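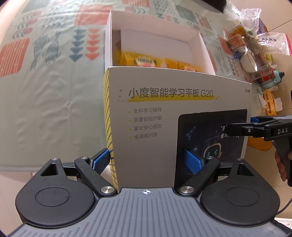 Tuncay Yalçınkaya meinte gestern am Telefon, meine Regeln seien viel zu streng, und ein Karton sei am Ende doch nur ein Karton. Wer beim Greifen mit der Hand so lange überlege, der werde mit keiner Aufnahme fertig. Ich habe ihm versprochen, dass ich darüber schreibe, also mache ich es jetzt.

Seit September haben wir für unsere Sammlung bei Climari eine schriftliche Anleitung. Sie hat fünf Regeln und passt auf eine Seite. Vorher hat jeder gegriffen, wie er wollte, und beim Durchsehen haben Solange Assunção und ich von 236 Aufnahmen nur 219 behalten. Das klingt gut, aber die siebzehn anderen waren fast alle aus demselben Grund schlecht: Der Karton war zu weit oben gefasst und ist gekippt.

Die erste Regel heißt deshalb: Hohe, schmale Schachteln werden im unteren Teil gefasst, und die Backen sind schon offen, bevor man in die Nähe kommt. Tuncay möchte lieber erst kurz vor dem Karton öffnen. Ich finde das nicht falsch, nur sieht man dann in den Daten zwei verschiedene Gewohnheiten, und das ist für das Lernen schlechter als eine einzige mittelmäßige.

Die zweite Regel betrifft das Arbeiten mit zwei Greifern. Einer führt, der andere wartet oder hält dagegen. Wer führt, wird vor dem Start laut gesagt. Bei uns wurde das am Anfang oft vergessen, und dann wollten beide Hände dasselbe tun.

Über die dritte Regel streiten wir noch. Ich schreibe, dass der Aufdruck einer Packung möglichst lesbar bleiben soll, zum Beispiel der Name »小度智能学习平板 G20« auf einem Tablet-Karton. Rogério Miranda sagt, im Alltag verdeckt man immer etwas, und ein Modell muss auch damit zurechtkommen. Wahrscheinlich hat er recht, und ich werde aus dem »soll« ein »kann« machen.

Regel vier: Die Tischdecke wird nicht glatt gezogen. Regel fünf: Wer müde ist, hört auf. Diese letzte wollte ich zuerst streichen, weil sie nicht technisch ist. Xuelian Zeng hat sie wieder hineingeschrieben, mit Kugelschreiber, und so steht sie jetzt auch in der gedruckten Fassung.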